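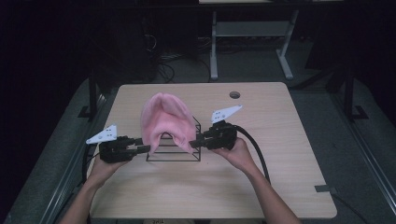

Page 2 sur 39

Sujet : Roses trémières, rouille et semis en place

hsfeir
Sol argilo-calcaire, pH 7,8, exposition sud contre un mur. Rouille (Puccinia malvacearum) dès mars sur les feuilles basses. J'ai supprimé les feuilles atteintes et paillé le pied. Faut-il arracher les sujets de deux ans ?

Tang_78
Oui. Les vieux pieds servent de réservoir. Arrachage après la grenaison, puis semis frais en place, 50 cm entre plants.

ck.lu
Pas d'accord. Une souche installée refleurit correctement si on rabat à 15 cm et qu'on évacue les tiges. Le semis frais sera contaminé de toute façon s'il reste des mauves sauvages à proximité.

Tang_78
Chez moi, à Trokville, les pieds conservés perdent leurs feuilles avant la floraison. Les semis de l'année, non.

ck.lu
Quel arrosage ? Par aspersion, la comparaison ne vaut rien.

Tang_78
Goutte-à-goutte, le matin.

hsfeir
Pas de mauves côté rue, mais il y en a chez le voisin. Je rabats la moitié des pieds et je ressème le reste.

sudum
Pensez à Alcea rugosa, nettement moins sensible. Fleurs jaune pâle uniquement.

Hala Sfeir (hsfeir)
Noté. Semis prévu fin août.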